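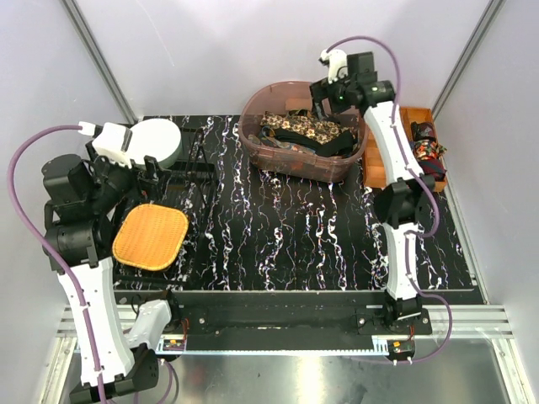

Looking after worktops and table tops

Most marks on a kitchen surface come from things being left on it, so the best habit is a quick wipe every time you finish cooking. A damp cloth and a drop of washing-up liquid will do for nearly everything. Dry it afterwards with a tea towel, especially if you live in a hard water area.

Dark surfaces show smears more than pale ones. If yours looks cloudy after cleaning, you are probably using too much soap. Go over it again with plain warm water and buff it with a dry cloth.

Sticky patches
Lay a warm wet cloth over the spot and leave it for two minutes. Jam, syrup and dried egg should then lift without scrubbing. For label glue, rub in a little cooking oil, leave it while you do something else, then wash it off with soapy water.

Tea and coffee rings
Mix bicarbonate of soda with enough water to make a paste and rub gently with a soft cloth. Try a hidden corner first – it can dull a glossy finish. Keep vinegar and lemon juice off marble and limestone altogether.

Oiled wood
Ours gets a coat of oil in July, when the windows can stay open. Put it on thinly, wipe off what hasn't soaked in after 20 minutes and leave it overnight. Spread used oily rags flat outdoors to dry before you throw them away. They can catch fire if left in a heap.

Scratches
Fine scratches in wood can be rubbed out with 240 grit paper, going with the grain, and then oiled again. Don't try this on laminate. A wax filler stick in a matching colour is the better choice there.

Silvana Assunção wrote in from Drostley to say she keeps an old cork mat beside the hob for hot pans. Cork is good for this – just check the underside now and then for trapped crumbs.

Next page: cleaning the grout behind the sink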